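Robot club, week 6, and we're behind

17 April 2025

Quick one as I've got a bus in a bit and haven't eaten. Promised I'd keep this up every week and then missed two. Sorry. Lots to catch up on.

So. The flower task. For anyone new, our club is entering the student round at Pivville in May, and every team has to do three jobs with one arm. We picked sorting, stacking and flowers. Flowers was my idea and I'm being reminded of that a lot.

Sorting is done. Stacking is nearly done, bar the bit where it lets go too early. Flowers is a mess. You have to pick up a fake flower by the stem, carry it over, put it in the holder, and it has to stay standing for 8 seconds. Sounds easy! Stems are horrible though. They bend, they roll, the leaves get in the way, and whatever the gripper gets hold of first is never the bit you wanted.

We started out writing all the moves by hand. Go here, down a bit, close, up. Fine if the flower is exactly where you left it and useless if anyone has leaned on the table. So since March we've been doing it by showing instead — one of us drives the arm through the whole job, it records, and you do that again and again until there's enough to train on. Target is 164 good runs before the Easter break. We are not at 164. We passed 100 on Tuesday and there was cake, and then we had to bin a load from the first session as the clock on the laptop was wrong and nothing lined up. 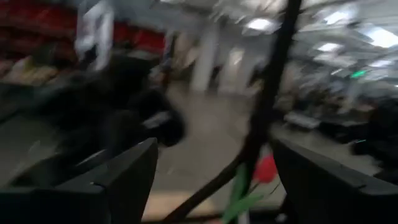
The other thing is speed. I drive too fast, everyone says so. When you swing the arm round quickly the wrist camera just gets smear, and then the training has nothing to go on for that stretch. New rule is slow on the way in, slow on the way out, and you can be a bit quicker in the middle if you really must. My runs take twice as long now and I hate it but they are better. Annoying.

Cables also. We've had a proper telling off about cables. One snag and the run is gone, and you don't always notice till you play it back at the end of the day. There's a bag of Clokavetti clips in the bottom drawer, the grey ones, please use them and please put them BACK. They're not for your headphones.

Software, for the two people who asked. We moved off the old scripts and onto Marchuk, mostly as it lets you trim the start and end off a run without opening three other programs. Crashes if you rename a folder while it's open. Don't do that. I've done it twice.

Still to do before Pivville:
finish the runs
train it properly, overnight, with somebody rememebring to plug the laptop in
fix the early letting go on stacking
team form and the fee
t-shirts?? we said we'd decide and we haven't

Tamevwood had a go at the same task last year and got it standing once, I think, so the bar isn't sky high. Would be nice to beat them all the same. They beat us at everything else.

Next session is same time, same room, bring your own pen as the sign-in one has gone again. If you can't make it put it in the chat so I'm not sat there on my own driving till seven.

Right, bus. Will try and do a propper write up of the training bit next time, with numbers if they're any good.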